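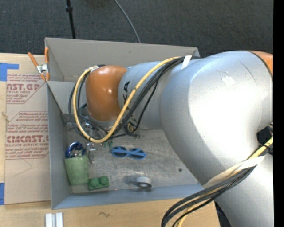 Figure 1. Bin cell at Sibiya, arm over the picking bin with mixed items.

Ladon project: progress report to Ferkano
Work package 3, planning and control software
May 9, 2026

Summary

This report covers the work on the bin picking software since our last report to you. The grasp planner is now connected to the new motion layer, and both run together on the arm at our Sibiya workshop. The perception part is behind the plan. We ask for no change in the budget, but we ask you to agree to a small change in the order of the remaining tasks, which we explain near the end.

Work done

In April we finished the move from the old motion library to the Trirnau planner. The old library planned a path for the arm only and did not know anything of the cables. On our arm the yellow cable and the black bundles are carried on the outside, and they make a loop at the wrist. When the wrist turned far in one direction, the planner believed the path was free, but in practice the loop could touch the wall of the bin. We now give the planner a simple model of the loop, a soft volume which moves with the wrist joint. Paths that press this volume into a wall receive a high cost, and the planner looks for another wrist angle first.

The model is simple and we know it is too large in some positions. It makes the planner refuse grasps close to the walls which a person would consider easy. The cup in the corner of the bin in Figure 1 is a good case of this: it lies against the left wall, and the planner has only few approach angles left there. We prefer this mistake to the opposite one, but we want to make the volume smaller where it is safe.

The clamp on the rim of the bin is also in the collision model now. Before, the planner knew only the bin itself, and the handles of the clamp stand higher than the rim.

We also rewrote the part that stops and starts a plan. If the operator pauses the cell, the software keeps the current goal and plans again from the real joint positions when the work continues. Earlier, it tried to follow the old path, and the operator had to bring the arm home by hand.

Perception

The test set has now 3000 labelled views of the bin. The objects are chosen to be different in shape and surface: sunglasses, a roll of tape, a toy brick, a cup, shiny and translucent things. Matt objects of one colour are found well. Two groups still give us trouble.

The first group is shiny or translucent objects. The depth values on them are missing or wrong, and the segmentation often joins the object with the floor of the bin. The floor is scuffed and grey, with marks and streaks, and the network sometimes reports a mark as a small flat object. We have added views of the empty bin to the training to reduce this.

The second group is objects hidden by the arm. The camera is fixed, and when the arm is inside the bin it covers a large part of it. The software now keeps the last good view of each region and marks it with its age. The planner does not use a region that is older than 2 seconds, except when no grasp was made since that view. This rule works, but it makes the cell slow, and we would like to replace it with a better one.

Tooling

Every run is now recorded with the camera view, the joint positions, the plan and its cost terms, and can be played again on a desk computer. In this way we found 18 faults in the planner and the interface code. All of them are closed except 3, which concern the timing between the camera and the arm controller. They appear seldom and are difficult to repeat.

Proposed change

In the original plan, the next task was the faster grasp ranking. We propose to do the timing faults and the handling of hidden regions first, and the ranking after. A fast ranking on an old view of the bin would bring little to the project. The final date of the work package stays the same – we would take the time from the ranking task, where part of the code exists already.

Next steps

Reduce the cable volume near the walls and compare the refused grasps with the recorded runs.
Close the open timing faults.
Train again with the views of the empty bin and report the result separately for shiny and translucent objects.
Send to Ferkano the updated interface description for the Trirnau planner.

Please let us know if you agree with the new order of tasks, so that we can update the work plan.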